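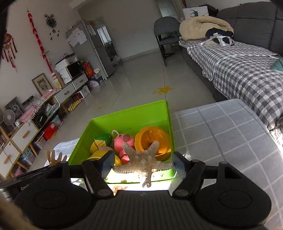 Chapter 11
Sorting and Storing Small Household Objects

Mixed toys are a useful first case in domestic storage. They differ in shape, surface and stiffness, and they seldom stack. A single open plastic box may hold a soft pig with a rope loop, a hard yellow piece and a ball.

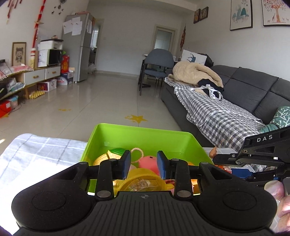

Contents packed in this way settle unevenly, and long or looped parts tend to rise above the rim. The Flarnholm method, used throughout this chapter, starts by emptying the container onto a covered table.

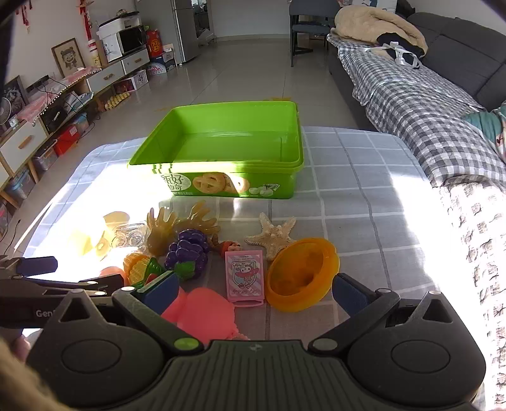 R. Clellari

Once the container is empty, objects are grouped by rigidity: grapes in plastic, for instance, apart from rubber hands. Roughly 40 per cent of the box volume should be left free. Exercises begin on page 91.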